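Dunden tidy-up gets going with one cloth and one table

12 January 2021
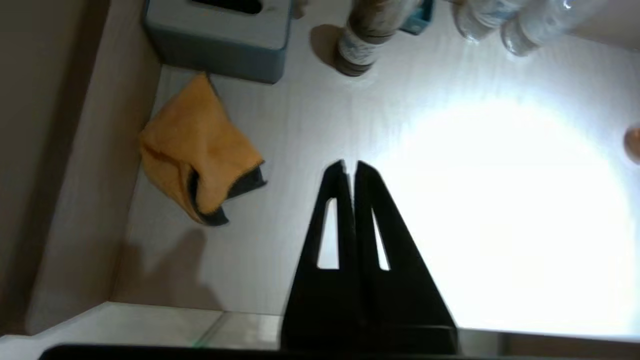

An orange cloth and a grey tissue box on the pale tabletop.

What a cheerful start to the year in Dunden! The Nedelcu Rooms have begun their January tidy-up, and the tables are first in line – all 14 of them, to be cleared, wiped and put back where they belong before the craft groups return.

The rule this time is a simple one. Each table keeps a box of tissues and a cloth, and everything else goes into the cupboards (including the glue pots, which had spread all over the place by Christmas). It makes such a difference to walk in and see bare tabletop again, especially when the light pours across it.

The big cupboard by the Duken Street door comes next, and that one could take a while. It holds 13 years of wool, card and buttons, and there are some lovely things in there! Anything spare will be bagged up and offered free to local schools.

Cleaning runs for 6 days, and the rooms open again as soon as the floors are done. Bags of wool can be collected from the Nelley Lane entrance.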